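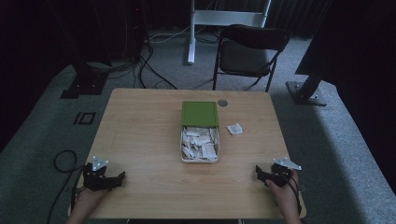

Why are goalie shutouts showing up twice in the season totals?

The rink sheet and the manual entry both got imported for the same game, and the totals page adds them together. Delete the manual one and rerun totals. Goals and assists are fine, they match on player number. Shutouts don't.

Search tickets Enter keyword or ticket no. Go

Opened 08/10/2023
Opened by: Mafalda Prata, stats, Cunivley adult hockey league
Product: Flerkeo scorekeeping, web version
Status: open, workaround in place

Problem as first reported: Tamura goalie has more shutouts than games played. Captain of Aviler noticed, was not polite about it. Leaders page went out in the league email before I caught it so now everybody has seen it.

Tried first:
- logged out, back in. Same.
- cleared browser cache. Same.
- different browser. Same, but the goalie table sorts differently for some reason?? Separate ticket maybe.
- hit Recalculate on the season page. Made it worse, the preseason game got pulled in too.

Put preseason back to Exhibition in game settings. That part OK now. Don't hit Recalculate until you've checked every exhibition game is still flagged, it seems to drop the flag if the game was edited after the final buzzer time.

Then went game by game for Tamura. Playoff games clean. Regular season games from February on have two goalie lines each, one from the import, one typed in by whoever had the bench laptop that night. Same goalie, same minutes, but the typed one has no jersey number. So the system thinks its a different appearance.

Checked the rest of the league, all 8 teams. Aviler has it too, just less obvious becuase their goalie doesn't get many shutouts. (Did not put that in my reply to the captain.)
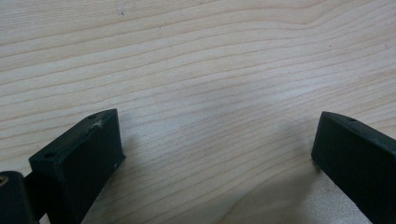 Save percentage is also off, but you'd never see it from the leaders page. Two identical lines give the same percentage as one, so it only shows when the typed line has a wrong shot count. One Tamura game has the shots from the other end. Fixed by hand off the paper sheet.

Bigger issue is the minimum minutes filter. Cutoff for the goalie award is 400 minutes. With doubled lines a backup who played maybe half that clears it and lands on the ballot. Pulled the ballot down. Will repost when totals are right.

Reply from Flerkeo support, pasted in from email:
"Thanks for the detail. Goalie lines without a jersey number are stored as separate appearances by design. Please enable Require Jersey Number under League > Entry Rules. This will not change existing games."

OK so that stops new ones. Turned it on. Side effect, a sub goalie with no assigned number can't be entered at all, you have to give him something. Using 100 for subs for now, no real player can have it. Captains please don't make up your own.

Existing games still need cleanup. Steps so far:
1. Open game, Goalies tab
2. Find line with blank number
3. Compare shots to paper sheet
4. Delete blank line, save
5. Check exhibition flag did NOT move
6. Next game

Slow. Nearly done with Tamura, Aviler after that, then the others. Asked support if there is a bulk delete for blank lines, no answer yet. Also asked if the export can show the entry source, so I can sort on it and not have to open each game.

Update: they say the source column exists but is hidden, turn on Advanced in the export screen. Works. Export again after any delete though, the old file keeps the deleted lines and I wasted an hour on that.

Leaving open until the ballot is back up. If your goalie's numbers look low all of a sudden, they were high before, check the sheet and then email me.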